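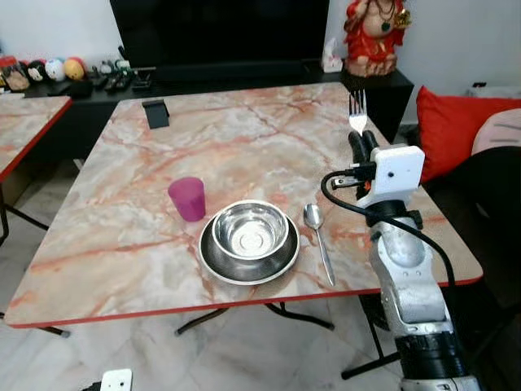

Projects > Community Studies > Year 2 > The Hilau Street Supper

The Hilau Street Supper: What I Learned Following a Town Party From Start to Finish
Suryani Rahman

When we were told to pick a local event and follow it all the way through, half my class went for football. I picked the Hilau Street Supper, mostly because I'd been going since I was small enough to sit under the tables, and I figured I already knew everything about it. I did not! I knew where the good pie was and that's it.

For anyone who isn't from here, the Supper is held every July along Ellis Road, from the old bank down to the creek bridge. The road gets closed after lunch, the tables go end to end, and everyone brings a dish. There's a lantern walk once it's dark, a brass band that only seems to know marches, and the pie auction, which people take way too seriously (my aunt once stopped speaking to a neighbor over a rhubarb one, and they live next door to each other).

What I wanted to find out

My question was pretty simple: why do people keep coming? Hilau had other summer events that fizzled out. The raft race went, and so did the flower show. The Supper didn't. I wanted to know if it was the food, the habit, or something about how it's set up.

How I went about it

I started with the old programs in the town library. They're in three boxes and they are not in order, so that took most of a week. Then I handed out a survey through the school, the bakery and the swim club, and got 363 back, way more than I had hoped for. I also did five longer interviews with people who had been to the Supper for years, and I helped set up on the day so I could see that side of it too.

One thing I'd change is the survey itself. I put the question about age at the very end and lots of people had run out of patience by then, so I can't say much about whether older and younger people like different parts. I also asked "Do you enjoy the Supper?" and of course people who bother filling out a form about the Supper enjoy the Supper. My teacher circled that one in red, fair enough.

What people told me

The lantern walk came out as the favorite by a mile, and I really didn't see that coming. I'd have put money on the pie auction. People wrote whole paragraphs about the walk, squeezed into the margins, about carrying their kids on their shoulders or the year it rained and they did it anyway with flashlights. One woman I interviewed met her husband because his lantern caught fire and she had a bottle of lemonade in her hand. She told it like she'd told it many times before and I still laughed.

The band got mixed reviews. I'm going to leave it at that because my cousin plays the trombone.

Seating came up more than I expected. There are no reserved places, and you can't really save a spot because the tables aren't out until the last minute. Several people said that's the reason they know anybody on the other side of the creek at all, you just end up next to them with a plate of potato salad between you. A man who moved here from Turkesier told me he went to his first Supper knowing exactly one person and came home with a borrowed ladder and a dentist.

The complaints were parking, the line for the restrooms, and the speeches. Everybody hates the speeches. I timed nothing, but the mayor's welcome was long enough for the gravy to get a skin on it.

The money part

I thought this would be the boring section and I ended up kind of loving it. The pie auction and the raffle brought in $3,389, and that pays for the road closure, the insurance, and the band's bus. Whatever's left goes into next year's lanterns. Welteo, the print shop on the corner, does the programs at cost and gets the back page for it. I asked if they'd ever been offered a bigger ad and they said the back page was fine, people use it to keep score during the auction.

So why does it keep going?

My best guess is that it asks so little of you. The raft race needed a raft. The flower show needed prize dahlias and a thick skin. For the Supper you bring a dish and sit down, and if your dish is a bag of chips, well, somebody's going to eat the chips. The people I interviewed also liked that it barely changes, although the old programs show it has changed plenty (there used to be a greased pole, and a baby contest with a first, second and third prize, yikes).

If I had more time I'd talk to people who stopped going, because I only heard from fans. I'd also like to track down the missing programs, there's a gap in the boxes and the librarian thinks they might be in somebody's attic. If it's your attic, please get in touch with me through the school office.

Handed in February 5, 2021

Contact the school office | © Student Projects, Hilau | Back to top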